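Plideck Picture Book, Signed Hardcover
Written and illustrated by Kirsten Gosselin
Published by Ouellet
36 pages, ages 3 and up
In stock, ships in March

I run a small book table at car shows and music weekends, and I'm hard to sell on picture books with a gimmick. When Colleen Morin at Ouellet told me she had one about a washboard band made up entirely of moles, I asked her to send it and expected to send it back. I have seen plenty of books where somebody gave an animal a hat and a guitar and called it a story. Kids look at the cover, flip to the middle and put it down.

This one stayed on the table. It has problems, which I'll get to.

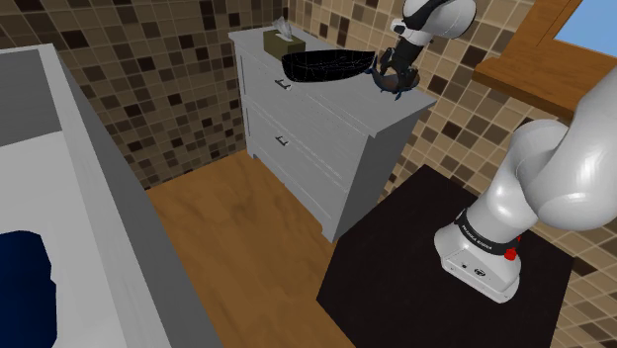

Image: Zedbridge

Plideck is the name of the band and also of the town they come from, which confused me and will confuse a four-year-old. The moles want to play the big dance at Flilik, on the far side of the river, and they have one night to get there. The words rhyme for the first half and then mostly quit. Gosselin says she meant it that way, so the reading slows down once the moles get lost. Maybe so. I've read it out loud to three different groups and each time I tripped on the same page, the one with the ferry.

The art is where your money goes. It's ink and watercolor, with heavy blacks, and the night pages are really dark, dark enough that you'll want a decent lamp at bedtime. The publisher's sheet calls the pictures "toe-tapping." I don't know what that means. What I can tell you is that the fiddle player's hands are in the right place on the fiddle, and you'd be surprised how seldom that happens.

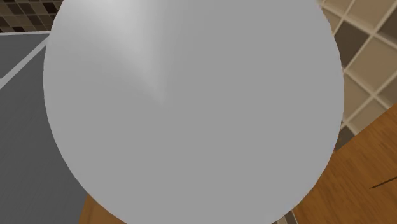 About the signing, then. Every copy we sell is signed by Gosselin on the title page, in pen. It isn't a bookplate or a printed signature. She'll add a child's name if you put it in the order notes, spelled the way you want it. She doesn't do drawings in the books anymore – please don't ask, I've asked. The first printing was 1,814 copies, and the publisher likes to say so, as if that makes it rare. Buy it to read.

There's a song at the back with chords. It uses 2 chords, so a beginner can manage it, and the tune is better than it needs to be. The "free audio download" on the back cover is a single track of the author and a friend playing that song, around 3 minutes long. If you were hoping for the whole book read aloud, you won't get it.

Binding: sewn, with a paper-covered board. The corners will bump if you throw it in a bag. No dust jacket.

Returns: unsigned copies only, and we don't stock unsigned copies, so think it over first. If yours shows up damaged, write to us and we'll replace it while we have them.

Also available: Plideck T-shirt, kids' sizes. Runs small. Order up.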